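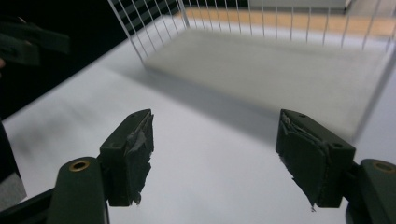 Credit: Birneda

Home | Water | Waste | Power | Interviews | Tenders | Subscribe

Birneda to separate its biogas business from its water contracts, director says

Regional water and waste operator Birneda intends to place its biogas and composting activities in a separate company by the end of September, according to Nevzat Şimşekoğlu, the group's director of resource recovery. The new company will hold the digestion plant at Gollton, the composting site in the Urnach valley and the long-term gas supply agreement with the heating firm Çınar.

In an interview held at the group's head office, Mr. Şimşekoğlu set out the reasons for the change, the position of the employees concerned and the outlook for the Gollton plant, where a second digester is under construction.

The separation was first raised with the supervisory board last year. At present, the digestion plant is carried on the books of the wastewater division, where its income is set against the cost of treating sludge. Mr. Şimşekoğlu said the arrangement had served the group well while the plant was small.

"When Gollton took in nothing except our own sludge, it was right to treat it as part of the sewage works," he said. "It now receives food waste from canteens, dairies and markets. A municipality that pays us to clean its wastewater should be able to see what that service costs. At the moment it would need a good accountant and a free afternoon."

The group holds wastewater contracts with 15 municipalities. Several of them asked in writing for clearer figures during the last round of tariff talks, and one requested that income from gas sales be shown separately in its annual statement. Mr. Şimşekoğlu declined to name the municipality. He confirmed that all of the contracts would remain with the existing company and that their terms would be unchanged.

Asked whether customers would see any effect on their bills, he said that the tariffs in force had been agreed through the end of the current period and would be honored. The municipalities will go on paying a fixed price for each ton of sludge delivered to Gollton. That price will be written into a supply contract between the two companies and published.

"We had to decide whether the transfer price should follow the gas market," he said. "Our view was that a town council should not have to follow the gas market in order to budget for its drains. The risk sits with the new company, and so does the gain, if there is one."

Staff transfers

The new company will employ 312 people, most of whom currently work in the wastewater and waste collection divisions. Employees will keep their length of service, pension rights and pay grade. The works council gave its consent to the main terms in the spring, although talks continue on shift patterns at the composting site.

Mr. Şimşekoğlu acknowledged that the talks had taken longer than management had planned. The composting site runs on a seasonal schedule, with long days when garden waste comes in and short ones in winter, while the digestion plant is staffed day and night. Bringing the two under one agreement has required a new system of hour accounts.

"The people at Urnach have worked to the seasons for a long time and have arranged their lives accordingly," he said. "Some of them farm. I do not think we gave that enough weight in our first draft, and the works council was correct to send it back."

No site closures are planned. The laboratory at Gollton, which tests both drinking water and digestate, will stay with the water company and will invoice the new company for its services. A small number of administrative posts have yet to be assigned to one company or the other. 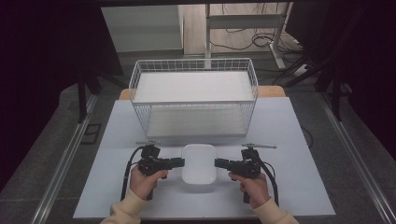

This page was last changed on June 8, 2020

The second digester

Construction of the second digester began last fall. The tank shell is complete, and work is proceeding on the gas lines and the receiving hall. Once it is in service, the plant will be able to process 200 tons of material a day.

The additional gas will be cleaned and delivered by pipe to Çınar, which supplies heat to homes and public buildings on the east side of Gollton. The supply agreement between the two firms runs for 10 years and contains a minimum volume, below which Birneda must pay compensation.

Mr. Şimşekoğlu said he was aware that the minimum volume had drawn criticism from within the trade. In his assessment, the clause was the price of obtaining a buyer for the full output before the tank was ordered.

"Our bank would not have financed a digester on the strength of spot sales, and I would not have asked it to," he said. "Çınar, for its part, had to retire an oil boiler and needed to know that the gas would be there on a cold morning. Each side gave something up. We have storage for short interruptions, and we keep the first digester on a separate feed line, so a fault in one does not stop the other."

The choice of feedstock remains under review. Sludge volumes are steady, but the supply of food waste depends on contracts that are usually renewed each year. Collections from canteens and restaurants fell sharply this spring, and part of the shortfall was made up with material from dairies. Mr. Şimşekoğlu said that deliveries had since improved and that he did not expect the opening of the second digester to be delayed on this account.

He was more cautious regarding packaging. Food waste from retailers often arrives with film, trays and labels still attached, and the existing screening line removes only part of it. What passes through must be taken out of the digestate before it can be spread on fields. A new screening line has been ordered, and suppliers who deliver heavily contaminated loads will be charged for the extra work.

"Farmers accept our digestate on trust," he said. "A farmer who finds plastic in a field in April will remember it for many years, and so will the neighbors. I would sooner turn a truck away at the gate."

Future of the composting site

The Urnach composting site has made a loss in recent years. Mr. Şimşekoğlu attributed this to low prices for compost and the cost of covering the windrows after complaints over odor. He rejected the suggestion that the site had been included in the new company in order to prepare it for sale.

The plan is to send the wetter part of the garden waste to Gollton and to keep the woody material at Urnach, where it can be composted with less turning. Screened compost will continue to be sold at the gate to residents. The group is also in talks with landscaping firms on a bulk product, with terms expected to be settled before the new company begins operating.

On the question of outside investors, he stated that Birneda would hold all of the shares at the outset. The articles of the new company will permit the municipalities to acquire a minority stake at a later date, should they wish to do so. Any such step would require the approval of the supervisory board.

"There have been inquiries from funds," he said. "They were answered politely. The towns have lived next to these plants for decades, and they ought to be asked first."

The name of the new company has not been decided. Mr. Şimşekoğlu said that a proposal would be put to the board together with the opening balance sheet, and that he personally hoped for something short.

Comments (4)

millrace_ed
Good to see the sludge price being published. Will it be shown per town or as one figure for everybody? Our council has asked twice.

H. from Urnach
The covers on the windrows did help with the smell, credit where due. The trucks at six in the morning are another matter.

dgst_ops
A minimum volume clause with one-year feedstock contracts would keep me up at night. What is the compensation based on, the gas price or the cost of replacement fuel? The article does not say.

Pauline
Can residents still pick up compost on Saturdays after the change? I can't find the opening hours on the new site.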